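4.2 Coverage of the Wustetti litigation

The corpus holds 445 articles on the Wustetti defamation suit, drawn from 12 news outlets. Each article was coded for its main source and for whether it named the party paying the claimant's costs. Items reprinted from the Danska wire were counted once.

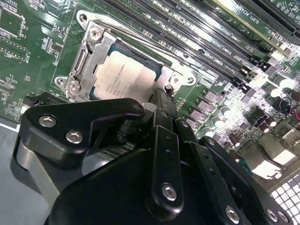 Figure 9. Computer motherboard with processor seated in its socket.

Outlets owned by Marchand named the funder later than the others, with a median delay of 10 days. The gap narrowed after the February hearing, when the funding agreement was read into the record. Emidden titles showed no such delay, but relied more heavily on unnamed sources. Opinion columns were coded separately and are left out of the medians given in this section.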